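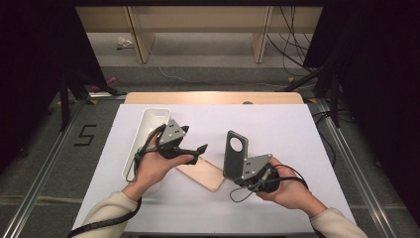
*White tabletop, bench room. See item 4.*

**Stelerness Building, ground floor: fall walk-through**
Nov 14, 2023, walked and written up by Emilian Costache

Thank you all for letting me poke around under your desks again, and for the coffee, which was very welcome after the stairwell. I have marked each item OK, FIX or WATCH, and I've rambled a bit in the comments, as I usually do.

1. **Exit doors and signs: OK.** Both doors open freely and the signs light up on battery. The back door drags a little on the mat, so please trim the mat or turn it around.

2. **Fire extinguishers: FIX.** The one by the kitchen has a tag that ran out in October. The gauge is still in the green, but we do need a current tag on it. I have left a note for Joubert, who handle the servicing, and I'll chase them if it goes quiet (it sometimes does!).

3. **Hallway and stairs: WATCH.** The hallway is 78 inches wide at the narrowest point, plenty of room until the deliveries come in. I know there is nowhere lovely to put boxes, but the stair landing can't be the place. The third tread from the bottom has a lifting edge strip, and it's worth gluing down before the wet shoes start.

4. **Work surfaces: OK.** The white tabletop wipes down well and I felt no sharp corners or chips along it. Please keep using the mild cleaner, as the strong one turned the old counter yellow.

5. **Kitchen: FIX.** The kettle and the toaster oven are sharing one power strip again. I say this with affection, having done it at home for years, but each one needs its own wall outlet. The fridge is at a good temperature and smells much better than last time.

6. **Lighting: WATCH.** One tube flickers outside the restroom. Order 31 goes to Carnoretti for the replacement, and it can ride along with the bulbs for upstairs.

7. **First aid box: FIX.** Out of burn gel and low on small bandages. The eye wash is in date.

8. **Storage room 129: OK.** A real pleasure to see the floor in there! Heavy things are down low, the ladder is strapped to the wall, and the paint cans have their lids on tight.

**Still open from last time:** the loose handrail bracket by the side entrance. It moves less than it did, but it moves. Please get it seen to before the first ice.

Signed copy is in the blue binder at the front desk.

E. Costache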